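Student Drug Awareness Sessions at Murnlow College
Project report by Daithí Ó Briain 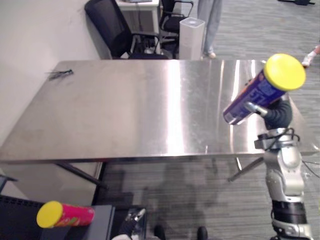
2 min read

The project tested a short prevention talk on drug misuse. Two sessions ran in August in the Tirkcombe building, with up to 24 students each. 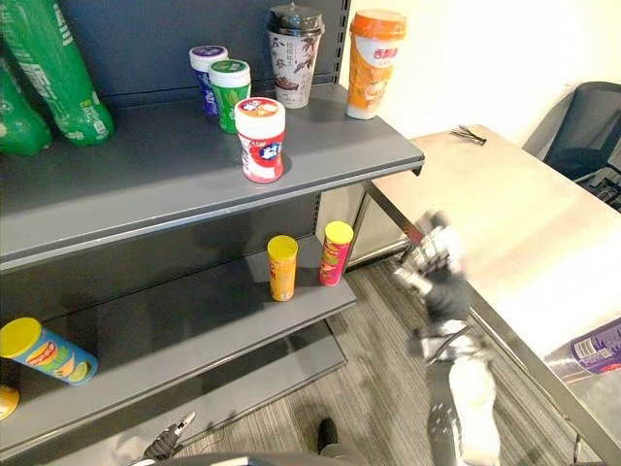 Green bottles on the upper shelf

Attendance was recorded at the door – late arrivals were excluded.

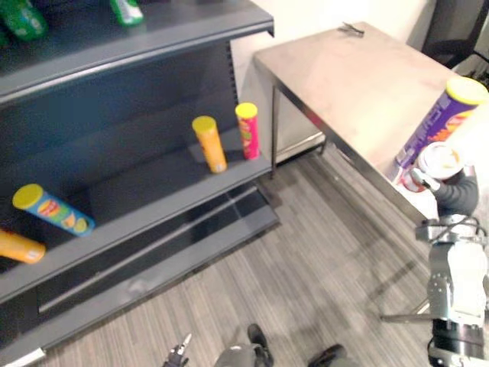

Shelving with four snack cans

The Akar survey form had five items on legal penalties. Scores were entered by hand.
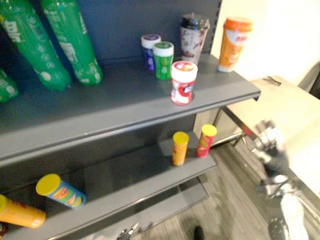

Gray metal shelving, three levels

Raw scores are in the Nic Giolla archive.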